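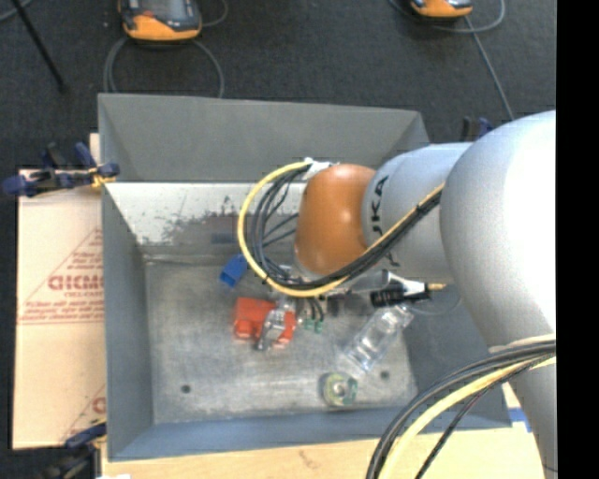
Review by Martin Ashdown, controls engineer

Jonuvetti bin-picking kit, demonstrated at the Cirkeo open day, Buenaventura

The Jonuvetti is a retrofit kit for picking mixed items out of a bin with an arm the customer already owns. It consists of a gripper, a camera head, a small controller and the planning software. Lundov makes it and Cirkeo sells and fits it. I went to the Cirkeo workshop in Buenaventura in March to see it run before deciding whether to ask for a trial on our returns line. Cirkeo had invited existing customers for the morning and left the cell open to anyone who wanted to stay through the afternoon, so I had longer with it than a trade stand would allow.

Setup

The demonstration cell was plainly built. The bin was a grey metal type with sloping sides and a flat floor, already well scuffed, held down with hand clamps on a wooden surface. I have no objection to clamps in a workshop. For a production cell I would want locating pins, and the quotation template I was shown does include a fixed bin nest as a separate line.

The kit does not need a machined datum. A calibration plate goes into the bin, the arm is moved through a set of poses, and the software works out where the bin walls are. The fitter did this once during the morning and it took less time than making the coffee. Moving the bin means repeating the procedure. There is a drift check at start-up which is supposed to refuse to run if the bin has shifted, and I asked for it to be tried. They slid the bin by a thumb's width, restarted, and got a fault with a readable message. Good.

Cable routing

My main complaint. The cables are carried outside the arm, in a wide loop past the wrist, with a yellow one on the outside and a bundle of black ones within it. With the wrist down inside the bin the loop hangs over the contents, and thinner wires hang lower still. Lundov's installation sheet asks for a free loop of this kind to allow full wrist rotation, and shows no alternative. On a bench that is acceptable. On two shifts a day I would expect chafing where the loop meets the bin rim, and a snag sooner or later on anything with a hook or a handle. Cirkeo will fit a sprung return guide at extra cost. I would treat that as part of the price.

Picking

The load was mixed on purpose: a bright blue block-like piece, a red plastic object with rounded protrusions, some small green pieces, a round yellowish-green item resembling a roll, a clear plastic container. None of it resembles our stock, but it is a fair spread of shapes, and the clear item is the one I would have chosen myself to cause trouble.

The afternoon run was logged on the controller and I was allowed to read the log. It recorded 121 attempts and 119 items delivered to the outfeed. Both failures were on transparent items. In one the gripper closed short, and in the other it lifted the item and dropped it back into the bin. The software retried each time without being told to. A retry is logged as a new attempt, so the figure is not flattered by repeats.

I would be careful with that number. The bin was lightly filled for the whole run and most items could be reached with clear space on at least one side. Our bins arrive full to the rim. I asked for a full bin and was told the workshop did not have enough objects to hand, which I accept, but it leaves the important question open.

Red and blue plastics gave no trouble in any orientation I saw. Small parts lying against a wall were slower. The planner tries a straight descent first, rejects it for wall clearance, then looks for a tilted approach, and the arm waits above the bin while it does so. The wait was longest in the corners. There is a setting to skip wall parts and come back to them later, off by default. I would turn it on.

Gripper

The fingers are silvery metal with darker tips and are slim enough to get in alongside an object without pushing its neighbours far. The tips are the wearing part, and swapping a pair takes one hex key and no recalibration provided the same tip length is used. The manual says so and the fitter confirmed it. Grip force is set per item class. There is no automatic adjustment, and an unknown item gets the default, which I thought rather high for thin plastic.

The air supply is an 8 mm push-fit. An electric version is listed but was not on show.

Software

Usable. The main page shows the camera view with the candidate picks ranked, and the log can be exported as plain text. Rejected candidates are kept with a reason code, which helped me understand the corner behaviour described earlier. The teach screen is less tidy. Payload and tool centre point are on different tabs, and changing one does not prompt for the other. Someone will get this wrong during a changeover.

Cost and support

The yearly software licence was quoted to me as 3,000 per cell, before tax, with updates and remote support included. If the licence lapses, the kit continues to run on the installed version but no new item classes can be added. Hardware is quoted case by case. Cirkeo holds spare tips and cables in Buenaventura; the camera head goes back to Lundov for repair, and no loan unit is offered.

For
Simple calibration, with a working drift check
Clear logs, retries recorded openly
Tips changed in minutes

Against
Exposed cable loop over the bin unless the guide is bought
Slow in corners with default settings
Grip force must be set by hand for each class
No loan camera head

Verdict

Suitable for light mixed bins of rigid plastic items, with the cable guide fitted and wall skipping turned on. Not yet shown to be suitable for full bins or for a high share of clear packaging. I have asked Cirkeo for a second session with our own totes, filled as they come off the lorry, and will add the figures to this page when I have them.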